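4.2 How people pick a surface

I went into the Droltholm interviews expecting to hear about price. Malathi Chacko and I talked to 134 households that had redone a kitchen since 2000, and most of them wanted to tell me about stains instead – wine, turmeric, beet juice, you name it. One woman kept us at her sink for an hour on lemons alone!

We coded the answers into 9 themes (see Table 3), and "how it looks when I'm not cleaning it" beat everything else. I didn't see that coming. People who chose a veined stone told us the pattern hides crumbs, and they said it pretty cheerfully, as if they'd gotten away with something. 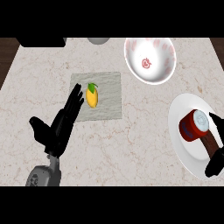 Figure 3. A pale marble countertop with tan and rust-colored veins (computer rendering).

Plain white surfaces got a rougher ride. Owners wiped them more often and liked them less by the second visit in May, which fits what Pisharody found for bathroom tile. I'll come back to the renters in Section 4.3, where the answers get a lot messier.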